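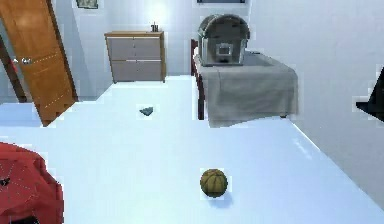 News Events People Projects Contact

Events > Open Days > Interviews

Open day at Skesik: an interview with Etenesh Sisay

March 28, 2019

The Skesik open day ran from ten to four, and most of the visitors went straight to the hall with the screens. Etenesh Sisay had the second table. She builds the simulated homes in which the group tests its household robot software, and she spent the day running a bedroom for anyone who sat down.

"People expect the kitchen," she said. "Everybody shows a kitchen. I like the bedroom better for a first visit. There's a bed, a chest of drawers, a door, and a ball on the floor, and you can talk about all of that with a seven-year-old."

The software is called Jernalex. It began as a tool for Mudau, the group's earlier warehouse project, and was rewritten for homes. Sisay joined during the rewrite. Her library now holds 1,612 objects, up from 1,585 at the start of March. Of those, 336 are things a robot is expected to pick up. The others are furniture, or are there to be in the way.

I asked how she decides what goes into a room.

"I start with the floor," she said. "If the floor is wrong, the rest is a waste of time. Then the big furniture goes against the walls. Small things come last, and I put some of them where they don't belong."

The treasure chest on the bed got the most questions on Thursday. She said she chose it for the lid. "It's domed. A box with a flat top is easy to plan for. With this one you have to think about where to take hold of it."

The basketball is there for a similar reason. A ball rolls if it is touched badly, and the program has to decide whether to go around it or deal with it. Visitors could choose the order of the jobs at the table. Most chose the ball first.

Not all of it ran smoothly. Before lunch the program stopped twice and Sisay restarted it with six people waiting. "It was the lighting settings," she said. "I had them turned up for the big screen. I should have tested that on Wednesday."

She is careful about what the demonstration proves. A good run on the screen is a reason to try the same job in Yilma, the furnished test apartment upstairs, and she said plenty of good runs fail there. Blankets are the worst. "Mine hang nicely over the side of the bed. A real one gets pulled, and then it's on the floor with everything that was on it."

Her next job is door handles. She has nine kinds and wants more levers.

Visitors can book a tour of Yilma at the front desk on weekday afternoons.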